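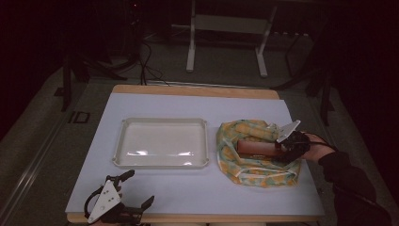 Reading Zodetti in the Wrong Order

3 min read

Search this blog Type and hit enter

I finished the second Zodetti novel before I had read the first one. The library in Haverford only had the second on the shelf, and I didn't look closely enough at the spine to notice it was part of a pair. By the time I found out, I was 80 pages in and didn't want to stop.

The book is called Ederance. It follows a schoolteacher who goes back to her father's village to settle the sale of a mill, and stays through the winter while the paperwork goes nowhere. Most of it is conversations in kitchens. The first book, Gulonska, covers the father's life up to the year the mill closes. So I read about his funeral, his debts and the letters he never mailed, and then I went back and met him at nineteen.

I think I liked Gulonska more for it. There is a chapter where he borrows money from his brother-in-law and promises to pay it back by December. I already knew he wouldn't. The chapter is written lightly, almost as comedy, and I suppose most readers take it that way the first time.

Both books were translated by Haiyan Wei, who has a short note at the back of Ederance about the dialect words. She kept a handful of them and put the rest into plain English. I would have kept fewer. The word for the mill's back room comes up so often that I got used to it, but the names of the card games slowed me down, and there is no glossary. Her dialogue is very good. People interrupt each other the way they do in my family.

My complaint about Ederance is the middle. The lawyer comes to the house three times and has nearly the same talk with the daughter on each visit. I understand it is supposed to feel slow. I still skipped part of the third one and didn't miss anything I needed later.

My paperback of Gulonska came used and has someone's pencil marks up to chapter 2, where they stop. The print is small. If you have the choice, get the hardcover.

I'm starting a book of essays next, and I will check the spine.

Posted 15/03/2023
2,534 views

Comments

millrace_reader: I read them in the right order and the loan chapter did seem funny to me. Might go back to it now.

Dot K.: Agree about the lawyer. My book group had the same reaction, except for one person who thought those were the best pages.

pagesandrain: Is there any word on a third one?

Reply from author: Not that I've seen. The ending of Ederance felt pretty final to me.

Leave a comment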